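# Folding and Bed-Making: Guidance for Residents

Issued to all households at Skindville and Chae. This sheet replaces the laundry notes circulated in August and should be kept with the tenancy papers.

## Folding T-shirts and other light garments

Garments should be folded on a flat surface at waist height. A table covered with a plain sheet is suitable, and a pale sheet makes loose threads and marks easier to find. The sheet should be pulled taut and its corners tucked under before work begins.

Each garment is first to be spread out in full. Take hold of both sides, lift slightly, and lower the cloth so that the far edge touches down first.

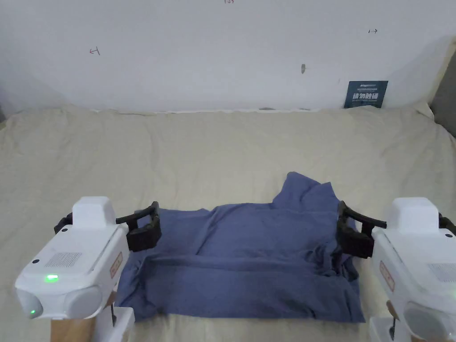

Fabric that gathers at one side should be eased outwards with the flat of the hand. Pulling at the hem stretches a knitted shirt and leaves the bottom edge wavy. Once the garment lies smooth:

1. Turn it face down, with the neck furthest from you.
2. Fold one side in to the middle of the shoulder, and lay the sleeve back on itself.
3. Repeat on the other side.
4. Bring the hem up to the neck in two equal folds.

Shirts folded in this manner will stand upright in a drawer. Heavy jumpers should be stacked, with no more than 9 to a shelf. Shirts that are still damp must not be folded; return them to the airer.

## Making up the bed

Duvets are to be shaken out once a day and turned back from the head for a short time before the bed is made. Small items of clothing should be removed first, as they are easily carried off inside the cover at the next wash.

Where a bed has upholstered sides, the duvet should be laid inside the panels and not forced down between panel and mattress. Channelled upholstery gathers dust along the stitching and should be brushed from top to bottom with a soft, dry brush.
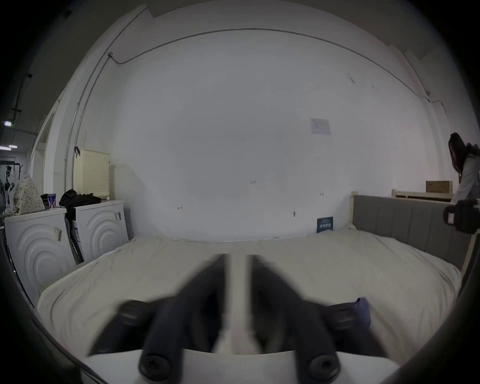

**Ilero Household Services, Linen and Laundry Section**

Pale walls behind a bed mark readily. Pencil marks may be lifted with a clean white rubber, used lightly. Scuffs just above the mattress should be wiped with a barely damp cloth and left to dry before the bed is pushed back. Paper notices should be taken down slowly, with the tape drawn back flat against the wall.

Front-loading washing machines should be left with the door ajar between loads. Wipe the rubber seal after the last wash of the day, including the fold at the bottom.

Replacement sheets may be requested from the linen store at Taststead, shelf 79. Requests should state the size of the bed.

Sheet 165, revised 23/03/2019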